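Ciltov Workshop – Electrical and Housekeeping Safety Checklist
Second half-year inspection
Inspected by: Bushra Rind
Date of inspection: 22nd November
Areas covered: front counter, repair benches, parts store, back corridor, kitchen
Previous inspection: October last year

How to read the results: OK means no action. Attention means it must be corrected before the next inspection. Stop means do not use until it is corrected. My comments are written under each item where I had something to say.

Part A – Exits and walkways

A1. Front exit opens fully from inside without key – OK

A2. Back exit opens fully from inside without key – Attention
Comment: The door opens but the lower bolt is stiff and I had to use my foot. Please put oil on it and try again. If it is still stiff, the locksmith must come.

A3. Exit signs lit – OK
Comment: The sign in the corridor was changed after the last inspection and is now much brighter.

A4. Walkways at least 80 cm wide – Attention
Comment: Between the parts store and the kitchen the Trodach shelving takes too much of the way. I measured it twice. The shelf can be turned against the wall, I already asked the parts people and they have no objection.

A5. Floor free from cords and loose mats – OK
Comment: One mat at the front counter is beginning to curl at the corner. Not a problem today.

Part B – Fire equipment

B1. Extinguishers in place and tag up to date – Attention
Comment: Extinguisher no. 12 in the kitchen has a tag I could not read, the ink has washed away. The gauge is in the green. Ask the service company for a new tag and not only a new pen.

B2. Extinguisher type suitable for the area – OK

B3. Fire blanket in kitchen reachable – OK
Comment: It was behind the calendar. I moved the calendar.

B4. Smoke alarms tested with button – OK
Comment: All answered. The one near the toilets is quieter than the others, so please listen to it again next time.

B5. Cardboard and packing not stored near heaters – Stop
Comment: There were flattened boxes leaning on the heater in the parts store. The heater was off, but it has a thermostat and can start by itself. I switched it off at the wall and put a note on it. It stays off until the boxes have another place. I wrote the same comment last year and I would be happy not to write it a third time.

Part C – Electrical

C1. Test tags on all portable equipment – Attention
Comment: The kettle and one desk lamp have no tag. The Osus extension lead has a tag but the date is passed. The others are good.

C2. No power board plugged into another power board – OK

C3. Safety switches tested – OK
Comment: Both tripped at once when I pushed the button. The label for the second one says "bench row", but it also switches the kitchen lights. Please correct the label, somebody may stand in the dark with hot water.

C4. Cords without cuts, tape or burn marks – OK
Comment: The brown lead with tape from the last report has gone to the bin.

C5. Bench equipment disconnected before covers are opened – OK
Comment: I asked three people separately and received the same answer from each, including how long they wait for a power supply to discharge.

C6. Circuit boards handled by the edges and with a wrist strap – Attention
Comment: The straps are there but one has a broken clip. A new one costs less than lunch. Bare boards also have sharp solder points on the underside, so the reminder is for the fingers as well as for the parts. 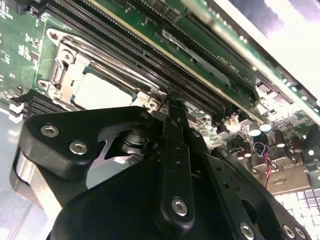

Item C6 – server motherboard, processor socket area.

C7. Small batteries stored in closed, labelled box – OK
Comment: The box was almost full. It should go to the collection point before the holidays.

Part D – Lifting, chemicals and first aid

D1. Heavy items stored between knee and shoulder height – Attention
Comment: Two old printers are on the top shelf. I would not like to be the person who takes them down. Use the Iwasaki step platform and two people, and then keep them low.

D2. Trolley wheels and brakes – OK
Comment: One wheel makes noise, the brakes hold.

D3. Cleaning liquids in original bottles – Attention
Comment: In the cupboard under the sink I found a drink bottle with a clear liquid and no label. I did not smell it. It has been taken away. Please never use drink bottles for this, also not for one day.

D4. First aid kit complete – Attention
Comment: Eye wash is expired and the small plasters are finished. I have put both on the order, reference 743.

D5. Name of first aid person displayed – OK
Comment: The phone extension on the notice was old. I corrected it by hand to 155 – please print a clean one.

Follow-up

B5 comes first. After this A4 and D1, which can be done on the same morning as they are in the same room. C1 and B1 need an outside visit, so it is better to book them together. The rest is small work.

When an item is corrected, write your initials and the date beside it on the paper copy at the front counter. If you think I marked something wrongly, tell me and we will look at it together. The paper copy stays there until every line has initials.

B. Rind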